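Passwords and the family computer: tips for a tidy, safer household
Beverley Yeoman, July 2023
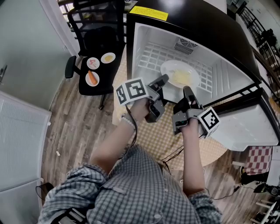 The mini fridge, open, on the checked tablecloth.

I love a good sort-out, and after the kitchen drawers and the airing cupboard I finally got to the job I'd been putting off: all our logins. It took me two evenings and I enjoyed it far more than I expected! If yours live on sticky notes and in the back of an old diary, have a go at this.

Start with a list
Write down every account you use in a week. Don't write the passwords yet, just the names. Email, bank, council tax, the supermarket, the school dinners one, the telly. I thought I'd have a handful and I filled both sides of an envelope.

Do your email first
Anyone who gets into your email can ask all the other sites for a new password, so give that one the longest and best you can manage. Mine is a string of words that have nothing to do with each other, and at least one of them is daft enough to make me smile when I type it.

Get a password manager
I was wary of these for years and now I wouldn't be without one. You remember a single long password and it looks after the rest. Install it on your phone as well as the computer, and let it make up new passwords for you as you go. I changed 10 the first night with a pot of tea, and the others whenever I next happened to log in.

Turn on the second step
Look in the settings for "two-step" or "two-factor". You'll get a code on your phone when you sign in somewhere new. Print the spare codes it offers you -- really do print them -- and put them with the passports. My neighbour Uriel Becerra dropped his phone in a water butt in March and his printed sheet had him back in his email before lunch.

Old gadgets
Before a laptop or tablet goes to the tip or to a cousin:
- copy off the photos and check they open
- sign out of everything
- do a full factory reset
- take out any memory card (look twice, they're tiny)

Updates
When it nags you, say yes. I set ours to run overnight and leave the laptop plugged in on the landing. It takes roughly 10 minutes most times and I'm asleep for all of it.

Guests and the wifi
Most home routers will let you set up a separate guest network, and it's brilliant. Visitors get online, and your own computers stay on their own side. I wrote our guest password on a luggage label and hung it on the hook by the back door. Change the router's admin password while you're in there too, as plenty still have the one they came with.

Dodgy messages
If a text says a parcel is stuck or a bill is overdue, don't tap the link. Open the company's site yourself and look there. We have a rule in our house that anything marked "urgent" gets read out loud to someone else first, and it's surprising how silly they sound!

Next time I'm tackling the box of mystery chargers. If you've got a good way of labelling them, do send it in.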